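Budget split for one gripper cell: buy hardware now or wait for simulation?

Forum index > Small workshops > Buying and planning

bpeixoto
Good afternoon to all. I am Bernardo Peixoto, I work in a workshop where we make small wooden fittings, and I am preparing the budget for our first arm with a gripper. English is not my first language, so please excuse if some sentences are strange.

The arm is already approved. What is open is the gripper and the software. I have two offers:

Sirkex, two-finger gripper, 1,632 euros with the mounting plate and the cable.
Nota, two-finger gripper, 1,399 euros, plate not included, and they could not tell me the price of the plate by telephone.

The delivery for both is in December. My chief would like to order immediately. I would prefer to spend first a few weeks in simulation and to decide after. Has somebody here done it in this order? Was it worth the time?

millrace_tom
Order the Sirkex and get on with it. The difference between the two offers will vanish once you buy a plate and a cable for the other one. Simulation is a nice hobby but your parts are wood, they are never quite the same size twice, and the computer will not tell you how they slip.

hollandine
I disagree with Tom. We bought before we simulated and the fingers we got were too long for our fixture. Nobody had checked it properly. We paid for a second pair and we lost the time until they came. A simulation does not need to know how wood slips to tell you that a finger hits a clamp.

millrace_tom
You can check that with a tape measure and a cardboard cut-out. I have done it.

hollandine
For one position, yes. Not for a wrist that turns.

bpeixoto
Thank you both. I understand the point about the cardboard, and I will do it also, it costs nothing. But our fixture is open only from one side, so the wrist must turn quite a lot before it arrives to the part.

About the money: Huminbridge offers us the simulation licence by the month, and I have put 15 per cent of the total budget for licence and training together. Is this too much for one cell? My chief says it is.

abreu_fan
Depends on who is going to use it. If it is only you, training is the part to cut. Their written guide is decent and you can get through it in a week of evenings. If a second person has to learn it as well, keep the money where it is. One thing to ask them before you sign: can you stop the licence for a month and start it again without a fee? With us it was not possible and we paid through the whole summer for nothing.

Also ask for a quote from Abreu. Slower to answer than the other two but they include the plate.

bpeixoto
This is a very good question, I had not thought of it. I have written to Huminbridge now. I will write to Abreu also.

kettlewick
Small warning about trial scenes. The rooms that come with these programs are made to have some variety in them and have little to do with a workshop. When I did mine I spent far too long on lighting and walls before I had put in the one thing that mattered, the fixture. Put the fixture in first, even as plain boxes.

bpeixoto
I come back with some news. Huminbridge gave me a trial and I have worked with it for 5 evenings. I am still with the standard room and an empty gripper, and I look along the fingers from the wrist, because this is the view I would have from a camera if we buy one later.
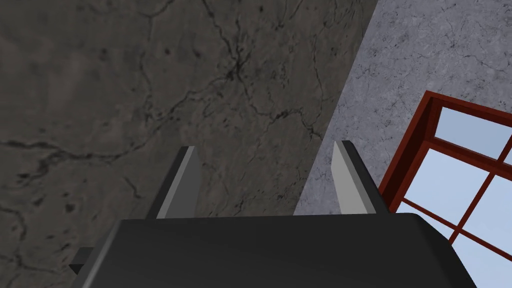
My fixture I will put in as boxes, like kettlewick says. What I want to find out before we order is how wide the fingers must open and how much place the body of the gripper needs behind them. I had compared the two offers only by the price and the force, and the width of the body I had not even written in my table. Now it has its own column, and I have asked both firms for the drawing.

Huminbridge answered about the licence too: it can be stopped, but only once in a year.

millrace_tom
Fair enough, the drawing is worth having. I would still order before the end of the month. Prices do not usually go down while you are thinking.

hollandine
Ask how long the offers are valid and you will know how many weeks you have. And ask for the price of spare fingers in the same letter. It should be in the budget from the beginning.

bpeixoto
I have asked both things this morning. Nota has already answered that their offer is valid for around six weeks, and the plate will come as a separate offer. From Sirkex and Abreu I wait still. When I have all the drawings I will put the table in this thread, without the discounts, which I was asked not to publish.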